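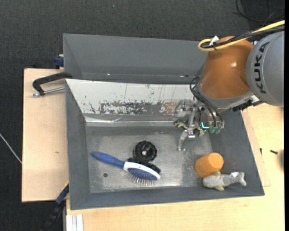 *The KUKA arm over the front bin at the Jenstead shared workshop, with a hairbrush and a toy shark among the things in the bin.*

**Jenstead, 9/18/22** - The bin-picking build that Tineke Michiels and Luuk Claeys have been working on all summer is coming along very nicely, and they would love for you to stop by and see it! The two gray bins are clamped in place on the wooden tabletop, and the gripper has its hoses on. Members have given 20 odds and ends for it to practice on (thank you, everybody, and please keep them coming - small toys are especially welcome). Tumelo Swanepoel is still working on the program that picks a spot to grab, and he hopes to show it at the open evening in October. If you'd like to help with the wiring before then, have a word with Tineke.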